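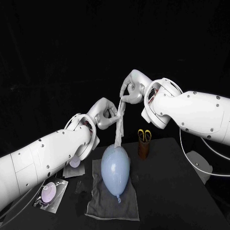
Balloon (toy)

A toy balloon is a small, flexible bag filled with air or another gas and closed at the neck. Most are made of natural rubber latex or of metal-coated plastic film. Latex balloons stretch as they fill and shrink as they lose gas. Film balloons stretch very little and hold a fixed shape.

Manufacture

Latex balloons are made by dipping. A form in the shape of the deflated balloon is coated with a coagulant, usually a calcium salt, and lowered into a tank of liquid latex mixed with pigment and curing agents. The latex gels on the surface of the form. Brushes or rollers then turn back the open edge to make the bead, or lip. The coated forms are rinsed in warm water to remove soluble material, cured in an oven, and stripped.

Film balloons are cut from flat sheets and heat-sealed along the edges. Many have a self-sealing valve in the neck.

Inflation behavior

The pressure inside a latex balloon does not rise steadily with size. It climbs sharply at first, reaches a peak while the balloon is still small, and then drops as the rubber thins. Near full size the polymer chains approach their limit of extension and the pressure rises again. Two connected balloons at different stages of inflation may therefore settle at unequal sizes – a common classroom demonstration.

Helium escapes through latex faster than air does. Film is much less permeable, and film balloons stay afloat longer.

Aging

Stretched latex is attacked by ozone and sunlight. The surface turns dull and cloudy, a change known in the trade as oxidation. Khurana and Mrema compared 385 air-filled balloons hung in a covered market in Jenotdale and found that clouding began earliest on the sides facing daylight. Unused stock is best kept cool, dark, and sealed.

Safety

Uninflated balloons and broken pieces are a choking hazard for young children. Latex can cause allergic reactions, and film balloons released outdoors can short out overhead power lines.

See also

Dip molding
Natural rubber
Rubber elasticity
Weather balloon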